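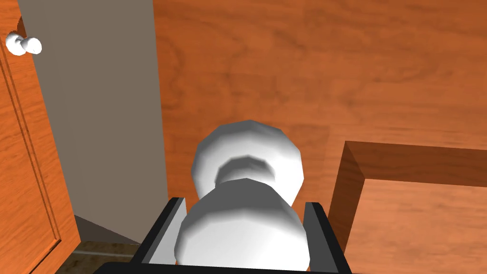
Building Hardware Survey Technician (fixed term, full time)

Galuvley Property Records
Location: Asolel office, with daily travel to residential sites
Hours: 37.5 per week, Monday to Friday
Start: September
Reference: 161

Summary of the role

Galuvley Property Records maintains condition registers for owners of older apartment buildings. The register for the Narkari estate was last revised before the current fire door rules applied to it and is now being rebuilt from the ground up. The estate has 3,723 interior and entrance doors on the books. Each one needs a site record covering the leaf, frame, hinges, latch, knob or lever, closer and seals.

We are hiring two technicians for this work. The posts run for 16 months. An extension is possible if the owner approves the second phase, which would cover windows and stair rails, but applicants should not plan on it.

Duties

- Inspect doors against the survey sheet and enter results on a tablet on site.
- Measure backset, bore diameter, leaf thickness and the gap at head, jambs and threshold.
- Record the type and fixing of each knob, lever and rosette, including any mismatch between the two faces of the same door.
- Test latch engagement and self-closing action from 90 degrees and from a near-closed position.
- Tag defects by severity using the grades in the survey manual. Grade 1 defects are phoned in the same day.
- Remove and refit knobs, roses and strike plates where the fixing cannot be judged from outside. No other dismantling is part of the job.
- Keep a key log. Keys are signed out at 8:15 a.m. and returned by 4:30 p.m.
- Attend the weekly data review at the Asolel office on Wednesday afternoon.

Technicians do not carry out repairs. Defects go to Lukáč Joinery, the maintenance contractor for the estate, through the work order system. Questions from the contractor about a record are answered by the technician who made it, normally within one working day.

Required

- Two years or more in joinery, locksmithing, building inspection, facilities maintenance or a similar trade.
- Working knowledge of tubular and mortise latches, and the ability to tell a passage set from a privacy set without taking it apart.
- Accurate use of calipers, gap gauges and a door force gauge.
- Clear written English. Remarks on the survey sheet are read by people who have not seen the door.
- A valid driver's license.
- Ability to work on stairs for most of the day and to carry a tool bag of up to 25 pounds. Four of the buildings have no elevator.

Useful but not required

- Fire door inspection certificate. Candidates without one will be put through the course in the first two months, at our cost.
- Experience with tenant access appointments.
- Familiarity with older hardware, in particular rim locks and knobs held by a side screw. A good part of the estate still has them, often under several coats of paint.

Pay and conditions

Pay is at Technician Grade B on the company scale, which is sent out with the application form. Overtime is rare and is paid at time and a half. Mileage is paid from the Asolel office, or from home if that is shorter. Boots, gauges and tablet are supplied. Technicians may use their own screwdrivers and pick sets - these are not insured by us.

Paid vacation is 20 days plus public holidays. Leave is not normally granted in the first six weeks, while the training blocks are under way. Both posts carry a three-month probation period.

Tenanted apartments are visited by appointment only. A background check is carried out before the first visit, and the offer is conditional on the result.

How to apply

Request the application form from the Asolel office, quoting the reference above, by mail or at the front desk. Return it with a one-page work history and the contact details of two references, at least one of them from a trade or inspection setting. Please do not send certificates at this stage.

Shortlisted applicants will be asked to a practical test lasting 90 minutes. It consists of surveying three doors in a vacant apartment, completing the sheets, and going over the results with the survey lead. A short interview follows on the same day. Travel costs for the test are refunded on production of receipts.

Applicants who were interviewed for the previous round may apply again. The test has changed - the written paper on hardware terms has been dropped.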